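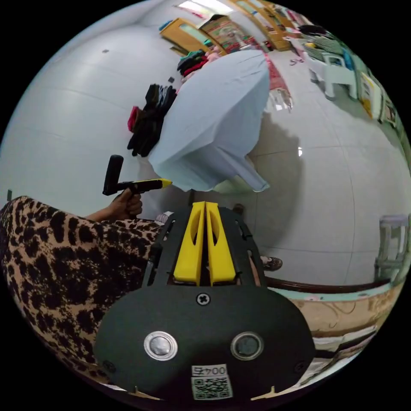

洗濯物をたたむくらいで指が二本しかないなら、結局は人の手のほうが早いんじゃないですか。前回の記事にmakiさんからそんなコメントをもらいました。うん、わかります。私も体験会に行くまでは同じ意見でした。なので今回は、その返事も兼ねて、Bornuraの手持ちグリッパー体験会のレビューです!

2月の公開日に、Lendachの会場まで行ってきました。参加費は3,000円。午後の回で、私を入れて参加者は13人でした。駅から坂をずっと上るので、ヒールはやめたほうがいいです(私はやめなくて後悔しました)。

内容はシンプルで、黒い本体に黄色い指が二本ついた道具を両手に一つずつ持って、服をつまんで、広げて、たたむ。その動きがロボットに布の扱いを覚えさせるお手本になるそうです。最初に係の方がさらさらっとやって見せてくれて、あ、簡単そう、と思ったのが間違いでした。

まず、つまめない! 指先を布に向けてまっすぐ下ろすと、生地が逃げるんです。少し寝かせて、端をすくうように入れるのがコツらしく、そこに気づくまで同じTシャツを何回触ったことか。ただ、いったんわかると急に楽しくなって、袖を折るところなんて思わず声が出ました。

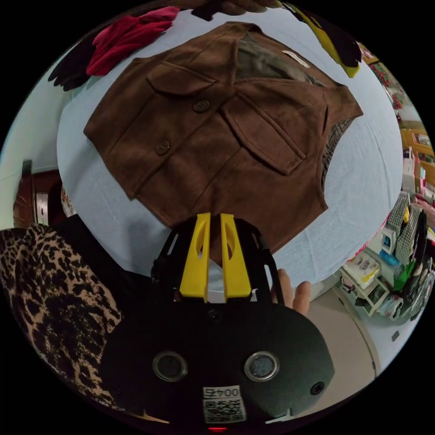
それで、素材による差がかなり大きいです。いちばん相性がよかったのは、ちょっと張りのある生地。つまんだ形のままついてきてくれるので、左右の端を持って折り返すところまで一気にいけます。逆に苦手なのは薄くてつるつるした裏地で、表だけつかんで中がずるっと残る。ボタンまわりも引っかかりそうで、毎回そーっと動かしていました。

持った感じは、見た目ほど重くはありません。でも本体の幅があるので、手の小さい私だと長く続けるのはきついかも。後半は親指の付け根がじわじわ疲れてきて、正直もう少し細いグリップも選べるとうれしいです。隣の方は平気な顔で続けていたので、個人差はありそう。

あと、これは好みの話なんですが、黄色い指は見やすくて好きです。布の上で先端がどこにあるか、すぐ目に入ります。前にDhillonの展示で触った別の道具は先まで真っ黒で、濃い色の服の上だとすぐ見失っていたんですよね。地味だけど大事なところだと思います。
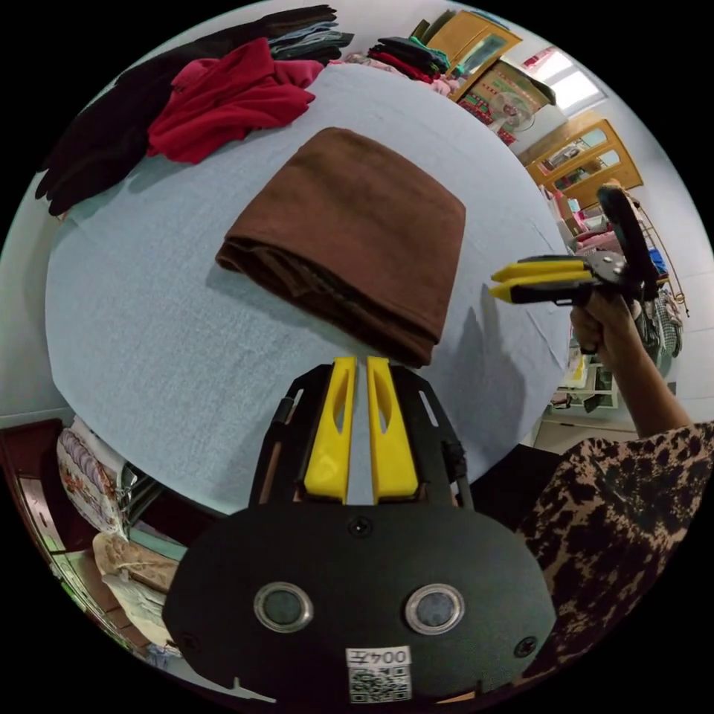
大きめの布ものになると、両手の息を合わせるのが一気に難しくなります。右で押さえて左で引く、と頭ではわかっているのに、つい両方いっしょに引っぱってしまう。係の方には「急がないで、片方ずつ止めて」と三回くらい言われました。厚みのあるものは折り山がふわっと戻ってくるので、最後に上から軽く押さえてあげると落ち着きます。

会場には、これまでに集まったお手本の数が貼り出してありました。その時点で1,372件。体験は約80分で、途中に休憩が一回入ります。お茶とHidcombeのビスケットが出て、これがおいしかった(バター多め、おかわりしました)。

気になったところも書いておきます。説明の紙が字ばかりで、持ち方の図がほしい。それから質問の時間が最後にまとめてなので、途中で聞きたかったことを忘れます。私は二つ忘れて、帰りの坂で一つ思い出しました。

makiさんへのお返事としては、速さだけなら今は人の手の圧勝です。私が道具でシャツを一枚たたむ間に、素手なら山ができます。でも、自分がいつも何も考えずにやっている動きを一つずつほどいていく感じが面白くて、家に帰ってからタオルを二本指だけでたたんでみたりしています。

評価は星四つ。減らした一つは親指の疲れの分です。次の回は5月だそうで、今度は靴下をやるとのこと。もう申し込みました。スニーカーで行きます。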